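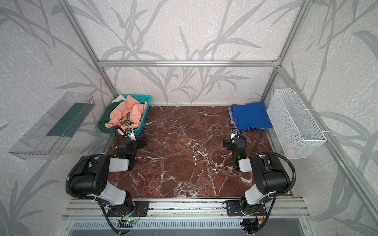

How does a robot get bought?

If you want a new bike, you probably have a pretty good idea of how it works. You save up, you look in a few shops, you pick the one with the good brakes, and off you go. Buying a robot is a bit like that, only slower, and with a lot more people asking "but where will we put it?"

Let's pretend you run a laundry, and you would like a robot to help fold the clothes. Robots that do this kind of job often come with two arms, just as you do. Try folding a T-shirt with one hand behind your back and you will soon see why!

Now, the first question is what the job really is. Meenakshi Pathak, who plans equipment at the Rillow laundry, always starts by writing it down in plain words: take a shirt out of the basket, fold it, put it on the stack. It sounds too simple to bother with, but a robot that has to fold shirts may need different "hands" from one that has to lift boxes. Robot hands are called grippers, and many of them open and close like a pair of tongs.

Next comes the list, and this is where grown-ups often get a surprise. The arms are only one part of it. You also need a sturdy table, a strong rail to bolt the arms to, cameras so the robot can see what it is doing, and plenty of cables. Then there are baskets and trays, which cost very little but are very easy to forget. Meenakshi's first list for Rillow had 14 things on it. By the time everybody had read it, there were 26.

After that you have to measure. A robot arm needs room to swing its elbow, so it isn't enough to check that it fits when it is standing still. Meenakshi puts tape on the floor and walks around it for a day or two – you could try this at home with a chair, if nobody minds the tape.

And then, money. A plan for spending money is called a budget. A good one has a line for buying the robot, a line for teaching people to use it, and a line for repairs, as grippers and cables wear out just like the soles of your sneakers. It's wise to keep a little extra for the things you didn't think of, too.

Rillow hopes to have its robot working by December. Until then, the shirts are being folded the old way, by hand, with the radio on.

Something to try: pick a chore you do at home and write a shopping list for a robot that could do it. Don't forget the basket!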